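Die Gemeindebibliothek von Skeveck wurde 1919 gegründet und öffnet heute an vier Nachmittagen in der Woche. Freitags bleibt sie geschlossen, obwohl gerade an diesem Tag die meisten Berufstätigen Zeit für einen Besuch fänden. Der Träger verweist auf die Personalkosten. Dieser Hinweis ist sachlich richtig -- er beantwortet jedoch nicht die Frage, welchen Auftrag eine öffentliche Bibliothek zu erfüllen hat.

Im vergangenen Jahr wurden 3192 Ausleihen verzeichnet. Wer allein diese Zahl heranzieht, übersieht die Lesesäle, die Hausaufgabenbetreuung und die Beratung bei Behördenformularen. Solche Leistungen erscheinen in keiner Statistik. Die Zweigstelle Urimora hat ihre Öffnungszeiten im Mai versuchsweise bis 20 Uhr verlängert und daraufhin 236 neue Ausweise ausgestellt.

Es wäre daher angemessen, die Mittel für den Abendbetrieb dauerhaft in den Haushalt einzustellen. Eine Finanzierung von Quartal zu Quartal erschwert jede Dienstplanung und schreckt qualifizierte Bewerberinnen und Bewerber ab.
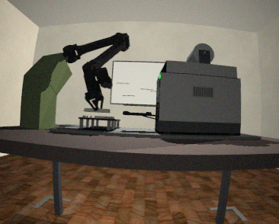

Lenka Procházka wendet ein, längere Öffnungszeiten nützten wenig, solange der letzte Bus aus Urimora bereits um 19 Uhr abfahre; über den Fahrplan müsse zuerst verhandelt werden.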